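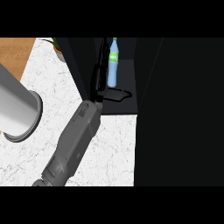 Negash Court Residents' Association
Minutes of the July meeting, held in the ground floor lounge, 7:00 p.m.

Present: Desta Tefera (chair), Snædís Hjaltested (minutes), and residents from 17 apartments. Apologies were received from apartments 4 and 12.

1. Minutes of the last meeting
Accepted with one change. Item 6 said residents were "pleased" with the new trash pickup times. Apartment 9 asked for this to read "had been told about" the new trash pickup times. Changed.

2. Water softener proposal
The management company wants to put a Vurnudex water softener on the main supply. The sales brochure was passed around. Desta read out the part that says users can expect to save up to a third on soap and detergent, and asked what "up to" covers. The Vurnudex representative had told him by phone that it depends on the household. Desta said zero also falls under "up to."

Snædís asked whether anyone had tested our water. The representative used a paper strip at the kitchen tap in apartment 2 and said the result was "on the hard side." He took the strip away with him. The city sends out a water report every year and apartment 15 thought she still had it in a drawer. She will look.

Cost would be $1,497 for the unit, not counting installation, salt, or the yearly service visit. No price was given for any of those three. Apartment 7 said the kettle in his kitchen does scale up badly and he would like something done. Apartment 11 said vinegar costs two dollars. There was some back and forth on this, and on whether softened water is all right for houseplants and for people on a low-salt diet. No one in the room knew.

Agreed: no vote until we have a written quote with everything in it and a test done by someone who isn't selling a softener. Desta to ask the city if they will do it.

3. Hallway lights
The Ultilero motion sensor lights have been up on the second and third floors since spring. The management company's letter says they have "cut hallway electricity use by 33 percent." Snædís pointed out that the letter compares March with June, when it stays light until nearly nine. She has asked twice for the same months last year and has had no figures back.

Third floor residents said the light by the stairs goes off while people are still on the stairs. The company's answer was that the timer is set to the factory recommendation. The meeting did not find this comforting. Apartment 14 now carries a flashlight when she takes her laundry down.

Agreed: ask for the timer to be set longer on the stairs right away, and leave the argument over savings until the bills turn up. The first floor is not to be switched over before then.

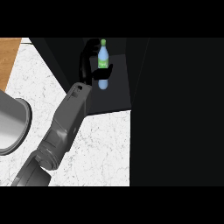 Apartment 6 asked that the old fixtures be kept in the basement in case they have to go back up. Desta will check they haven't been thrown out already.

4. Brosum smart mailboxes
A flyer from Brosum was left under every door. It offers a wall of locking package boxes, free to the building, opened with a phone. Several residents like the idea, as packages are being left in the lobby and two went missing in the past month.

Desta had read the terms. The boxes are free for the first year. After that there is a charge of 59 cents for every package, billed to the resident, and the contract runs five years. The terms also let Brosum change the charge with notice by email. Apartment 10 does not have a smartphone and asked how she would get her packages. The flyer doesn't say.

Apartment 3 said that paying 59 cents was still cheaper than losing a pair of boots. Desta agreed, but wanted to know who pays when a box jams or a package goes missing from inside one. Snædís suggested first trying the plain option, a lock on the inner lobby door that works. It has been reported broken since before the winter.

Agreed: the chair to write to management about the door lock, with a date for reply. Brosum to be told we are not signing anything this month. Apartment 3 asked to have it noted that he was in favor.

5. Courtyard
The moss treatment on the paving was done in May. The contractor's sheet says "results visible in two to four weeks." Residents on the courtyard side report that the results are moss. Desta will withhold his approval of the second payment and ask the contractor to come and look.

The bench is still wobbly. Apartment 8 has a wrench and will tighten it on Friday if it doesn't rain.

6. Other business
Apartment 5 asked if the rumor about a rent review was true. Desta has heard the same rumor from three people, all of whom heard it from each other. Nothing has come in writing. He will ask directly.

Apartment 13 asked for quiet in the laundry room after 10 p.m. No objections. A sign will go up.

Next meeting: same room, 7:00 p.m., date to be posted by the mailboxes. Please bring any electric bills from last year.

Meeting closed at 8:40 p.m.
S.H.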